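3. Opening the case and reaching the processor

The work in this section concerns desktop towers that arrive at a reuse shop with the processor still in place. Most of them are office machines, bought in large lots and retired in large lots, and the processor is one of the few parts that can be sold on or moved to another machine without further repair. Before it can be taken out, the case has to be opened and laid down, and whatever hangs over the board has to be moved or worked around. We describe the layout of the case first, then the processor, then the bench.
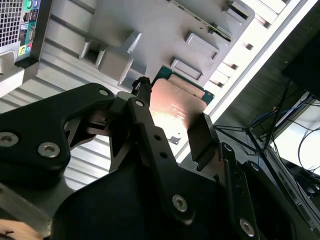
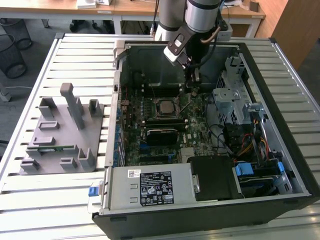 Figure 2. A processor held inside the chassis (first picture) and the opened tower lying on its side on the slatted bench (second picture).

3.1 Layout of the case

The tower in the second picture of Figure 2 has a plan that will be familiar to anyone who has serviced office computers. The green motherboard takes up most of the interior, with the processor socket near its center. Two memory slots lie close to it. A heatsink is mounted flat on the board on the other side of the socket, and beside it is the maker's logo, DELL. The expansion slots are at the rear of the case, closed off with blue covers.

The other side of the case is given over to storage and cabling. A perforated metal drive cage stands next to a bundle of red, yellow and black power cables, and a gray SATA cable loops across the same part of the interior. A hard drive sits in a bay in the corner, fitted with two blue plastic release tabs. We mention the tabs for a practical reason. Colored release points of this kind are found on many office machines, and they tell the worker where a part is meant to be pressed or pulled. Where they are present, a drive can be removed without a screwdriver and without study of a manual. Where they are missing, our workers spent more time looking for the release than using it.

Laying the tower on its side makes a large difference. With the case upright the board is vertical, and any part that is let go falls down past the cards to the bottom of the case. With the case on its side the board is a floor. A loose screw stays more or less where it lands, and a processor that has been freed from its frame stays in the socket until someone picks it up. All of the steps given in this paper assume the case is lying down.

The walls of the case remain the main limit on access. They rise on all sides of the board, and the drive cage and the cables narrow the opening further. A tool or a hand has to come down from above, do its work at the bottom, and go back up by nearly the same path. Moving a processor sideways at board height is rarely a good idea, as there is usually a connector, a capacitor or a cable in the way.

3.2 The processor and its frame

A desktop processor of the kind treated here is a small square board with a metal heat spreader bonded on top. The two parts can be told apart in the first picture of Figure 2, where the teal-green substrate shows along one edge of the spreader. The spreader is sturdy and can be handled with ordinary care. The underside is another matter. Depending on the family it carries either pins or flat contact pads, and in both cases the part should be held by its edges.

In the socket, the processor is kept in place by a metal retention frame with a thin lever arm. The lever is pressed down slightly, moved out from under its catch, and raised. The frame can then be lifted and the processor is free. On sockets of the flat-pad type, the fine contacts are in the socket itself, and they bend easily. A processor that is dropped back at an angle, even from a low height, can ruin the board. For this reason we treat the lift out of the socket and the return to it as separate steps with separate rules.

The rules for the lift are short. The lever must be fully raised and the frame fully open. The processor is taken by two opposite edges, lifted straight up until it is clear of the socket walls, and only then tilted or turned. It is carried out over the lowest side of the case, with the heat spreader facing up.

The rules for the return take longer to follow. The notches or the corner mark must be found and matched to the socket before the part is brought into the case, when there is still good light and room to turn it. The markings on the heat spreader help with this, as the text normally runs in one fixed direction relative to the notches. On used parts the print may be faint or partly covered by old thermal paste, and we advise against relying on the print alone. The processor is then lowered flat, released without pressure, and checked by eye for an even seat before the frame is closed – a part that sits high on one corner will not be put right by the lever.

Light was a larger problem than we expected. The heat spreader is bright bare metal, and at some angles it throws back a strong reflection that hides the print and makes the edge hard to judge. Moving the lamp did not cure this, because the angle of the part changes as it is carried. Two lamps with diffusers, placed at opposite ends of the bench, gave the most even result.

3.3 The bench

The case rests on a bench made of slatted aluminum, with the rails running the length of the work area. An earlier bench with a solid top had a rubber mat, which was kind to painted cases but collected screws, clips and dust. On the slatted bench small debris falls through to a tray below and can be sorted at the end of a shift. The drawback is that a wanted screw falls through as well. Workers soon took to placing a shallow dish beside the case for anything that would be needed again.

The rails also give a simple way of placing the case. One long edge is set parallel to the rails and pushed against a stop, so that each tower of the same model comes to rest in the same position. Different models need different stops, and changing them takes longer than it should. We tried clamps and gave them up. An office tower lying on its side is heavy enough to stay put during the removal of a processor, although it may shift when a stiff drive cage is pulled.

3.4 Order of work

The full sequence was tried on 50 towers from two suppliers, Gerkar and Reinholz. In 20 of these, cables lay across the socket when the side panel came off and had to be moved before anything else was done. The Reinholz machines were the tidier of the two lots, with most of the cables still held by their original clips. The Gerkar machines had been opened before, and the drive cables in particular had been put back in whatever way was quickest.

Cables were moved aside by hand and left plugged in where possible. Unplugging them gives a clearer view, but it adds work if the machine is to be put back together, and the clips on older SATA plugs are brittle. The drive was left in its bay until the processor had been dealt with, except when the cage reached over the socket.

Once out, each processor was wiped, placed in a tray with a separate pocket for each part, and given the same label as the case it came from. Processors meant for reuse in another board were stored with the contact side down on antistatic foam. The condition of the empty socket was recorded at the same time, under the same label, using the form described in Section 4.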